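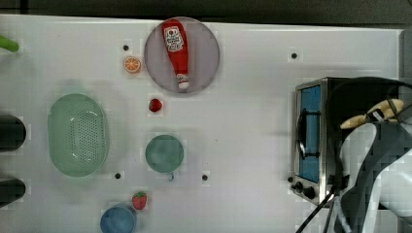 Lab visit notes, Flakstead, Wednesday, December 1, 2021

Got in late, train trouble, missed the coffee and half the intro. So the first bit is from the handout.

The group is showing a method they call Mindero. Short version: you give the arm a goal in plain words, it makes a guess at a whole motion, and a second model scores the guess before anything moves. Bad score, new guess. The scoring model is the new part. It was trained on failures mostly, 2702 recorded attempts, and the people there are clearly prouder of the failures than of the wins.

Why failures? Tülin Aydoğan gave the talk and went fast. Successful runs all look alike, she said, so a model trained only on those gets sure of itself much too easily. Feed it the near misses and it learns where the edges are. Made sense to me. Somebody asked how they label a near miss and the answer was long and I lost it. By hand, for a good part. I think.

## The demo table

Scoring happens at 2 levels, and I had this wrong until the afternoon. The overhead view is used to pick which object to go for and from what side. The wrist view takes over for the last stretch and re-scores the grasp as the fingers come in. That second step is where soft stuff gets hard. A plush toy like the yellow one, with floppy lobes going out in different directions, has no single good place to grab, and the scorer has to be ok with several answers being fine. Older version picked the average of them, Tülin said, and the average of two good grasps is often a lousy one.

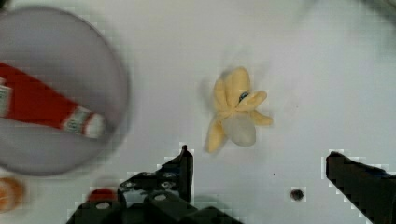 Handover from one view to the other was the thing I most wanted to ask about. Up close the camera sees very little. The toy sits near the middle with one black finger to the left and one to the right, and off to the side there's part of a clear bowl with a red tube in it, all blurry. So the close-up model can't know much about what else is on the table. They pass it a small summary from the overhead view, a map of places to stay out of. Removing that map hurt results more than anything else they tried, going by the poster. Didn't copy the numbers down, sorry.

Training for the close-up model ran to 600 short clips, and teh plan is to double that by April. They'd like less hand labeling too. Everyone would.

## Questions, and the part I'd push on

Each condition in the main table is 100 trials. Fine for a demo day, thin for some of the claims. Same kitchen-type objects over and over as well. I'd want to see it with things the scorer never met, in a room with diffrent light.

Also speed. Guess, score, guess again takes time.

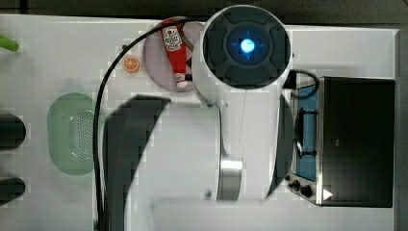 Aidan Ní Chonaill thought I was being hard on them over the speed. The scorer can be cut down a lot once it's trained, was the argument, and a slow method that knows when it's about to miss is worth more than a quick one that doesn't. Fair enough. I'd still like a timing column in the next version of the paper.

Code supposed to go up under the name Hirninix, no date given. Slides on request, ask Tülin.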